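Fornero Adds Electrolyte Drink Powder to Menance Line

DRAKADDALE, October – Fornero, maker of the Menance range of drink products, has added an unsweetened electrolyte powder to the line. The product ships to retail accounts from Friday in single-serve sachets and a multi-serve tub.

Each serving supplies 1,000 mg of sodium as sodium chloride and sodium citrate, with potassium chloride, magnesium citrate and citric acid. The formula contains no sucralose, caffeine or added color. One sachet is mixed with water and stirred until the powder dissolves.
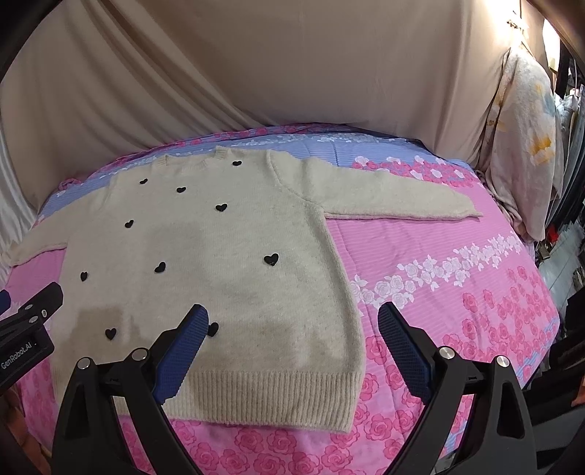
Cream-colored knit sweater with black heart appliqués.

"The earlier Menance powder used maltodextrin as a carrier, and buyers asked for a version without it," said Natalie Pickering, product manager at Fornero. "Removing it changed the flow of the powder, so the filling line had to be reset."

Blending and filling are carried out under contract by Lacroix, which has reserved two lines for the product. The first production run is 3,000 tubs. Sachets follow on the second line – output there will depend on film supply.

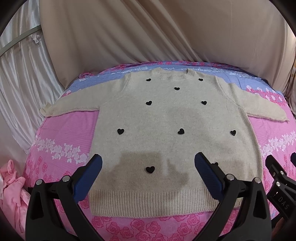 Every batch is tested for sodium, potassium and moisture before release. Lot numbers are printed on the base of the tub and on the sachet seal. "Moisture is the limit we watch most closely, as citrate salts cake in storage," said Chibuzor Okoro, quality lead at Lacroix.

The powder should be stored sealed and dry. People on a sodium-restricted diet should consult a physician before use.

Trade inquiries: Lionel Chauvin, Fornero sales office, Drakaddale.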